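浅い編みかごを使った机上の小物の片づけ
生活デザイン演習 後期課題報告書

班員:マリナ・クルクラス、ダグマル・コペツキー、マカリオ・トルヒーヨ
指導:ミルト・カラヤニス先生

1. テーマを決めるまで

はじめの案は、引き出しの仕切りを紙で作るというものだった。試作までは進んだが、引き出しの内寸が家ごとに違いすぎて、同じ型紙では比べられなかった。10月の中間発表でカラヤニス先生から「引き出しに入る前の物はどこにあるのか」と質問があり、班で話し合った結果、机やテーブルの上に出たままになる小物を扱うことにした。

対象にしたのは、片手でつまめる大きさの物である。鍵、消しゴム、目薬、髪留め、子どもの玉、電池などが該当する。書類や本、食器は含めない。調べたかったのは、ふたのない浅いかごを机に一つ置いたとき、使い終わった小物がそこに戻るかどうかである。ふたつきの箱との比較も予定していたが、時間が足りず、箱については聞き取りだけになった。

2. かごの選び方

かごは長方形の編みかごにした。丸いかごも候補にあったが、机の奥に寄せたときに後ろの隅があいてしまい、そこに別の物がたまりやすい。長方形なら長い辺を机の奥の縁にそろえて置ける。

深さについては意見が分かれた。トルヒーヨは深いほうがたくさん入ってよいと言い、コペツキーは底が見えないと探すときに中身を全部出すことになると言った。雑貨店イムリーで深いかごを一つ借りて試したところ、底の電池を取るために毎回かごを傾けることになり、浅いほうに決めた。縁が低いと、座ったまま手を伸ばしても縁に手首が当たらない。

色は明るい茶色系でそろえた。黒いかごは中の鍵や髪留めが見つけにくいという意見が聞き取りで出たためである。編み目については、目が粗いとクリップや小さいねじが落ちる。購入時には手元のクリップを編み目に当てて確かめた。

3. 敷き布

机の上には白い無地の布を敷くことにした。理由は二つある。かごの底が机の天板をこするのを避けたかったことと、小さい物が机のどこにあるか見つけやすくしたかったことである。柄のある布も試したが、花柄の上に置いた髪留めを班員が二度見落としたのでやめた。

白い布の欠点は汚れが目立つことである。使っているうちに小さな黒い点や薄い灰色のむらが出る。洗い替えを用意しなかったのは計画の甘かったところで、次に行うなら初めから二枚買う。しわについては、折り目が強く残っていると丸い物の転がり方に影響するので、広げたあと手でよくのばした。アイロンをかけた班員もいたが、必須にはしていない。

4. 机の上での配置

かごをどこに置くかは、丸い物を使って考えるとわかりやすかった。四角い物は置いた場所にとどまるが、玉のような物は手を離したあとに動くことがある。手前で使い、使い終わったらかごへ入れるという流れを考え、緑色の小さな玉を基準の小物にした。白い布の上では色の差がはっきりしていて、離れた席からでも位置がわかる。

配置の候補は次のようなものだった。

奥置き かごを机の奥に、横長の向きで置く。手前が広くあき、作業の場所と片づける場所が分かれる。腕を伸ばす必要がある。

横置き かごを利き手と反対の側に置く。手が体の前を横切るので、物を持ったまま袖がほかの物に触れやすい。

手前置き かごを体のすぐ前に置く。入れるのは簡単だが、ノートを開く場所がなくなる。

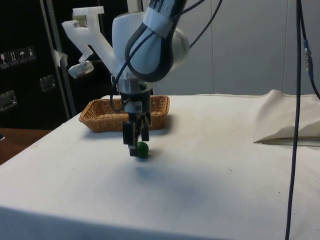
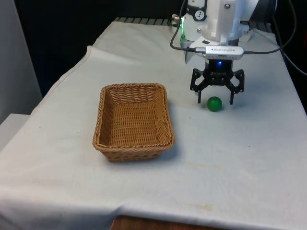
図1・図2 白い布を敷いた机の上の編みかごと緑色の小さな玉

検討の結果、各家庭にお願いする標準の置き方は奥置きとした。手前置きは最初の日にやめた家庭が多いだろうと予想し、調査の対象から外した。横置きは、机の奥に壁掛けの棚があって奥置きができない家庭に限って認めた。

5. 調査の方法

協力してくれたのは、班員の家族や知人など8世帯である。期間は4週間とし、机の上に出ていた小物を寝る前に確認して、記録用紙に品名と置かれていた場所を書いてもらった。記録用紙の様式は、上の学年のスティリアニ・リアピスさんが前年の課題で使ったものを借り、「場所」の欄を「かごの中」「かごの横」「その他」に直して使った。

記録は火曜日ごとに回収した。記入を忘れた日は空欄のままにしてもらい、あとから思い出して書くことはしないよう頼んだ。品名の書き方は家庭によって違い、「鍵」と書く家と「自転車の鍵」と書く家があったが、集計では同じものとして扱った。

6. 結果

有効な記録は146件あった。このうち「かごの中」が126件で、残りは「かごの横」と「その他」だった。かごの横に置かれていたのは、ほとんどが充電ケーブルのついた物か、濡れているのでかごに入れたくないと書き添えられた物だった。かごの網目に水がしみるのを気にした家庭があったことは、選んだときには考えていなかった。

玉については、子どものいる家庭からまとまった記録が届いた。かごに入った玉は低い縁でも止まり、外へ出たという報告はなかった。一方で、かごに入れる前に机から落ちたという書き込みはいくつかあった。布の端が垂れている側に転がると、そのまま床まで落ちるという。

聞き取りでは次のような声があった。

「浅いので、入れるというより置く感じで済む」
「来客のときは、かごごと棚に移せばいいので楽だった」
「家族が何でも入れるようになり、最後の週はレシートが多かった」

レシートは紙なので対象外だが、かごに入っていると鍵が隠れる。紙類の行き先を別に決めておくべきだった。

7. 考察

戻った割合は予想より高かった。ただし、毎晩記録をつけること自体が片づけを促した可能性がある。かごを置かずに記録だけをつける家庭を設けなかったので、かごの効果がどれだけあったかは今回の結果からは言えない。また、調査の前にどれくらいの小物が机に出ていたかも聞いていない。

かごの形について言えるのは、浅さと、上があいていることを好む人が多かったという程度である。ふたつきの箱を使っている人への聞き取りでは、ふたの上に物を置いてしまい、開けるのが面倒になるという話が出た。この点は実際に箱を配って比べてみたい。

布は、汚れの問題を除けば評判がよかった。かごを動かすときに音がしないという感想は、夜に作業する家庭から出たものである。ただ、布の上でかごを引きずると布も一緒に寄ってしまう。持ち上げて動かすよう説明書に書いておけば防げた。

8. 残った課題

・濡れた物の置き場所をどうするか。受け皿を使う案があるが、机が狭くなる。
・布の端の処理。垂らさずに机の大きさに合わせて裁つ場合、各家庭の採寸が必要になる。
・紙類が入り始めたときの対応。
・左利きの人の横置き。協力者に左利きの人がいなかったため、記録がない。

分担は、かごと布の選定がコペツキー、家庭への依頼と回収がクルクラス、集計と本文の執筆がトルヒーヨである。配置の検討は全員で行った。記録用紙の原本は演習室の棚に保管し、借りた深いかごはイムリーに返却した。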